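Home | Checklists | Seasons | Tools | Ask | About
Share 41 | Comments 7

Fall shutdown checklist for a small rental house, with my notes

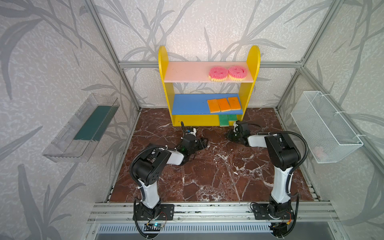
Did the full walk-through Sun 25 October at the Griltstead house, two floors and a crawl space, tenants between leases so I had the run of it. Writing this up fast before I forget what I meant by half my scribbles. Marked OK, FIX or WATCH. OK means I looked at it with my own eyes. FIX means it gets done before the next lease. WATCH goes on the February list.

OUTSIDE

Gutters, front. OK. Cleaned, ran the hose, water came out the bottom.

Gutters, back. FIX. Two spikes pulled loose over the kitchen. Sagging toward the middle, holds a puddle. Switch to hanger screws, the spikes just back out again every winter.

Downspout extensions. FIX. One missing on the north side. Found it behind the shed, crushed. New one is a few bucks.

Grade at foundation. WATCH. Low spot by the meter. Threw two bags of dirt on it last year, settled again. Needs more than bags.

Roof from the ground, binoculars. OK. One shingle tab looks lifted by the vent boot. Call that WATCH, not OK. Changed my mind while typing.

Chimney cap. OK.

Hose bibs. Back one OK, drained and shut inside. Front one drips with the inside valve closed all the way so the valve is shot. FIX. Bucket under it for now.

Steps and handrail. FIX. Bottom bracket wiggles. Lag screw spins in the hole. Plug it with a dowel and glue, redrill.

Walkway. WATCH. Lip between the second and third slab, about a thumb thick. Someone will catch a toe. Might grind it myself.

Exterior lights. OK front, OK side. Back motion light comes on in daylight, sensor was set wrong. Turned the dial, will check after dark next trip.

Address numbers readable from the street. OK now. Cut back the bush.

Dryer vent flap. FIX. Stuck open with lint, cleaned, still doesn't close right. Replace the hood.

KITCHEN

Range, all burners. OK. Front left slow to light, brushed out the ports.

Anti-tip bracket. NOT THERE. FIX, do first. I pulled the range out expecting it and there is no bracket at all, just two old holes in the floor. Seven years I owned this place and I never looked. Check yours. Open the oven door, and see if the back leg is hooked under anything. Flashlight helps.

Hood fan and filter. OK. Filter soaked in hot water and dish soap, went through the dishwasher after. Vents outside, felt the air at the wall.

Under sink. OK, dry. Laid a paper towel flat under the trap, ran both bowls full and let them go, towel stayed dry.

Disposal cord and clamp. OK.

GFCI outlets. Left of sink trips and resets. Right of sink, test button does nothing. FIX. Its dead as protection even though it still powers the toaster, which is the sneaky part.

Fridge coils. Vacuumed. OK.

Fire extinguisher. Needle in the green, pin in place, date fine. But it was hung right next to the range. Moved it to the wall by the back door so you don't reach over a fire to get it.

BATHROOMS

Upstairs fan. OK. Held a square of toilet paper to it, stuck.

Downstairs fan. FIX. Noisy and the paper falls right off. Could be the duct. Haven't been in the ceiling yet.

Caulk at tub. FIX. Black at the back corner. Strip the whole run, don't smear new over old.

Toilets. Both tight to the floor. Dye tabs in the tanks, upstairs leaks to the bowl. Flapper. OK after I changed it.

Hot water at the tap. Too hot. Thermometer in a mug read well over 120. Turned the heater down, check again next visit. If you have little kids or older people in the house do this one first thing.

Shower grab bar. OK, hung my weight on it.

BASEMENT AND MECHANICAL

Furnace filter. Changed. Wrote the month on the edge in marker. Old one was gray and bowed in.

Furnace service. Booked with Haltura. They want the area around the unit clear so I dragged the paint cans out. Shouldn't have been there in the first place.

Water heater relief valve. Did not lift the lever. Unit is old and sometimes those don't reseat and I didn't have a spare valve on me. Pipe goes down toward the floor and isn't capped, that much is OK. Leaving the lever for the plumber.

Vent pipe on heater. OK, no rust streaks, slopes up, three screws at each joint.

Main water shutoff. FIX. Turns but takes two hands. Tag was gone. Made a new tag.

Sump. Poured a bucket in, float rose, pump kicked on, quiet. OK. No battery backup. Thinking about it.

Panel. Cover on, no missing knockouts. Directory was nonsense ("misc", "misc 2"). Spent an hour flipping breakers with a radio playing. New directory taped inside the door. OK now.

Crawl space. WATCH. Plastic pulled back at the far corner, dirt damp there. No smell. Access door needs a latch.

ALARMS

Smoke alarms, every bedroom, hall, each floor. Pressed every button. Read the date on the BACK, not just the button. The hall one was past ten years and still chirped happy as anything. Replaced.

CO alarms. One per floor. OK. Downstairs one was unplugged in a drawer. Plugged back in.

Batteries. All new, all same day.

STAIRS, DOORS, WINDOWS

Stair rail inside. OK.

Treads. OK. Carpet loose at the top nosing, tacked.

Bedroom windows open without tools. One painted shut, north bedroom. FIX before anyone sleeps in there. Ran a putty knife around it, still stuck. Will bring the good pry bar.

Window locks. OK apart from that one.

Garage to house door. Closes by itself, latches. OK.

Garage door auto reverse. Laid a 2x4 flat, door came down, touched, went back up. Then waved a broom through the beam, went back up. OK.

Deadbolts. Rekeyed front and back to match. Key works from both directions, stiff in the cold. Graphite.

MONEY, SINCE PEOPLE ASK

I put away 3,000 a year for this house and try to spend it on dull stuff. This fall came out to 3,294 with the furnace visit and the back gutters figured in. Over. The rail and the dowel are nothing. It's the gutter and the valve work that did it, and a locksmith trip I could of avoided if I had kept the keys labeled.

The printed form I started from is the Flarker home walk-through sheet. Decent. Skips the anti-tip bracket and the alarm dates, so I wrote those in. Also has a whole page on pools, tore that out.

FEBRUARY LIST SO FAR

Shingle tab at vent boot
Low spot by meter
Walkway lip
Crawl space corner after a thaw
Ice at the north downspout
Relief valve, if the plumber hasn't got to it

Will post the FIX items when they're crossed off.

Comments (7)

porchlight_mn
Went and looked for the bracket. No bracket. Range has been in since we moved here. Thanks, I guess, I'm off to the hardware store.

warped2x4
On the front hose bib, if the inside valve doesn't hold you can sometimes get away with a new washer and packing. Shut the main and pull the stem before you pay for a whole valve. Mine was a cheap fix. The bib on the other side was not.

Author reply
Will try that. Main takes two hands though, so main first.

tinybasement
Do you do the dryer duct too or just the hood outside? Ours was packed solid in the middle, in the elbow, and the flap looked fine.

Author reply
Good catch, left it off. Pulled the duct, brushed it, all rigid metal, foil tape no screws poking in. OK. Adding a line.

gutterguy_west
Hanger screws yes. Put them closer together than the box says if you get snow. And check the fascia board before you screw into it. If the spikes pulled out there may be rot back there, poke it with an awl.

lakeside_rental
We use Warraich for the furnace and they leave a written sheet with the readings. Ask yours for the same, handy when a tenant says the heat was never looked at.

More: Winter | Spring | Renters | Landlords | Archive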